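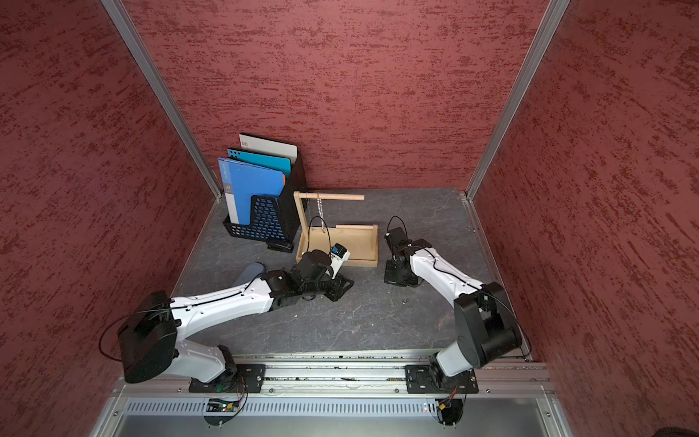 # Dropped Chains on a Two-Arm Cell: How to Find the Fault

Filed under: Automation > Troubleshooting
4 min read

Our hanging task takes ball chains off the table and puts them on a wooden dowel above a tray. In August the drops started. Over one long run we logged 551 picks and 82 drops, with no error from either arm. The steps we used to track it down follow, in the order I'd do them again.

## 1. Stop the arms properly

Hit the stop and cut motor power before you put a hand past the rail. A paused arm can still resume. Support the forearm when power goes off — ours have no brakes and they sag.

## 2. Check the jaws

Bring the jaws together slowly with no chain in them and look at the tips from the side. Bead chain rolls, so a small gap at the tips is enough to lose it. Wipe the tips with alcohol and let them dry. Then grip a chain and give it a light tug by hand with the power off.

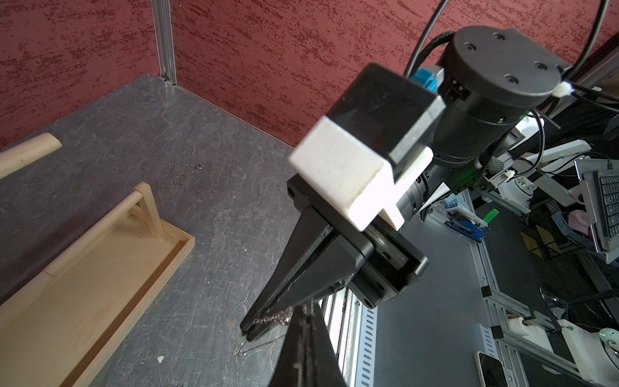

## 3. Check the camera cables

Follow each wrist camera cable by hand from plug to first tie. Ours was the real fault. The left loop had crept forward and was pulling on the camera at full reach, so the view shifted and the jaws closed to one side of the beads. Suha Karaki caught it by comparing frame 79 with frame 448 of the same log. Retie the cable with enough slack for a full wrist turn, and no more.

## 4. Recalibrate and run slow

Redo the wrist camera calibration in Grikitard, even if the offset looks small. Clear any chain left on the table and run ten picks at quarter speed with one person at the stop. If a cable touches the stand, go back to step 3. 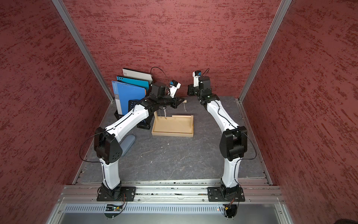 Anas Awwad

Updated Jan 6, 2024: the retied cable has held. We now check both loops before each shift and write it in the cell log.

We use cookies to remember your settings. Accept | Manage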